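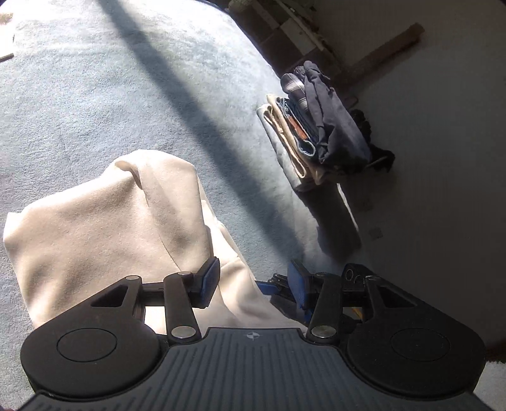 Setting input gain for a spoken-word recording

These steps are for a dynamic microphone plugged into a two-channel USB interface. The menu names come from the Wakmont recorder, but any program with a peak meter will do.

Before you start

Turn the gain knob fully down and switch phantom power off. Connect the microphone with an XLR cable, then plug in your headphones. If your interface has a pad switch, leave it out for now.

Setting the level

1. Open a new mono track and choose Input 1. Set the sample rate to 48 kHz and the depth to 24 bits.

2. Place the microphone a hand's width from your mouth, slightly to one side. Keep this distance for the whole test.

3. Read from your script at the volume you plan to use. Counting or saying "test" gives a false reading, as most people speak louder once they get going.

4. Raise the gain slowly until the peaks sit between -18 and -12 dBFS.

5. Read the loudest line in the script. If it passes -6 dBFS, back the knob off a little and repeat step 4.

6. Stop talking and record 2 minutes of room sound. Play it back at normal listening level. A steady hiss usually means the preamp is near the top of its range.

If the level is still too low

Many dynamic microphones need a lot of clean gain. On the Jenent interface I had the knob at 41 out of 50 before a quiet reader reached the target. An inline booster such as the Graltilier helps, but it runs on phantom power, so switch that on after the cable is connected – never before.

Move closer before you buy anything. Halving the distance adds around 6 dB, along with some extra bass. A high-pass filter at 80 Hz takes care of most of that.

Write the final knob position on a strip of tape next to the channel.

Tonantzin Alvarado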